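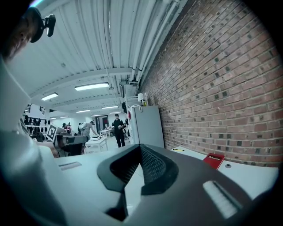

Hand-held gripper at the long bench, black mesh pad in the notch, white ribbed pad to the right.

Shop Tips: Looking After a Hand-Held Gripper
By Flor Ospina

These notes cover the Skasau hand-held gripper, the one we use most at the Cabrera workshop. They should work for any gripper of the same general build, with a hard housing, soft pads and a pair of fingers driven by a trigger. Set aside 19 minutes for the full routine the first few times. It gets quicker.

Before you start
Put the gripper down on a clean, flat table with good light overhead. Take the battery out. Lay a folded towel under the shell, which scratches easily and shows every mark. You will need a soft toothbrush, a lint-free cloth, dish soap, a small hex key set, a flashlight and a roll of masking tape.

Cleaning the mesh pad
Dust packs into the mesh and makes it slick. Brush along the slope of the notch, from the top edge down to the bottom of the V, then tip the gripper over and tap the housing with your palm. Follow with a barely damp cloth and one drop of soap. Go over it again with plain water on a fresh cloth.

Don't use alcohol on the mesh. It softens the glue at the edges, and once a corner lifts it will catch on everything you pick up.

Cleaning the ribbed pad
The white pad shows dirt early. Roll masking tape around two fingers, sticky side out, and dab it over the ribs. For grease, use the toothbrush with soap and work across the ribs in short strokes. Let it air dry overnight. A hair dryer will curl it.

When to replace a pad
We change ours at some 400 hours of use. Change sooner if you can see bare backing, or if a pad shifts when you push it sideways with your thumb. Peel slowly from the lower corner. Scrape off old glue with a plastic card, wipe the seat, and press the new pad down for a full minute. Our spares come from Jovwood under part number 877, sold as a set with the mesh and the ribbed pad together.

Checking the trigger and fingers
Battery still out, squeeze the trigger slowly. You should feel one even pull. A gritty spot halfway usually means crumbs in the slide. Open the access plate (3 screws, all the same length), blow it out with a rubber bulb, and put a dab of dry lube on the rail. Oil is no good in there, it just holds the dust.

Close the fingers and look at them against the flashlight. If light shows at the tips but not at the base, loosen the left finger a quarter turn, bring the tips together by hand, and tighten again.

After it has been dropped
Look along the shell for hairline cracks, mainly where it curves into the side wall. Run a fingernail over anything that looks like a line. A scratch can stay. A crack means a new shell, and tape will not hold it.

Then do your marker check from the beginning. Even a short fall can move the camera mount enough to throw off your readings. Set the marker board upright at the usual distance, hold the gripper steady, and compare with the last numbers you wrote down.

Storage
Stand it on its base with the fingers slightly open. Closed tight for weeks, the finger pads take a set. Keep it away from heaters and sunny windows. We use the gray Bokatora case for trips and an open shelf the rest of the time.

Reader tip
Wanda Kasprzak writes: "I put a dot of nail polish across each screw head and onto the plate. When the dot is split, the screw has backed out. I check mine every morning before I put the battery in."

Clear polish is hard to see on a dark plate, so use a bright color.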